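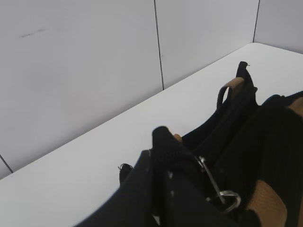 Black fabric bag with tan leather accents and a metal clip, on the white-paneled work surface.

Review: Stetilen Handling Practice Guide for Soft Goods, second edition

The Stetilen guide sets out good practice for sites where robot arms handle bags, garments and other items that do not hold their shape. It was reviewed for the Jindgate workshop by Eilif Moen and Tyson Sawatzky, who applied its rules to daily work through March.

The strongest chapter covers the work surface. The guide calls for a plain, matte top, cleared of all other items before each run, with side panels in a pale color. Dark goods with loose straps and folds stand out well against such a background. Panel seams are permitted, but marks on the panels must be logged and cleaned at the end of the shift. Our operators found this rule easy to follow.

The section on graspable features is also sound. Handles, tabs, flaps and metal hardware must be listed separately for each item, and each must be marked as approved or not approved for lifting. Clips and rings are not approved by default. Sites may change this after 200 recorded lifts without damage. The reviewers consider that figure reasonable for fabric bags and low for leather trim.

The guide is weaker on record keeping. The item form has 73 fields, many of which repeat one another. The Holar checklist, which our site used before, covers the same ground on a single page. Log retention is set at 3000 runs with no explanation, and the index sends readers looking for lint control to the wrong chapter.

Speed limits near staff are left to the local risk assessment. Sites using the Turcotte cell will need to write their own limits before adopting the guide.

The guide is recommended for supervised cells handling mixed soft goods. Sites should shorten the item form before use.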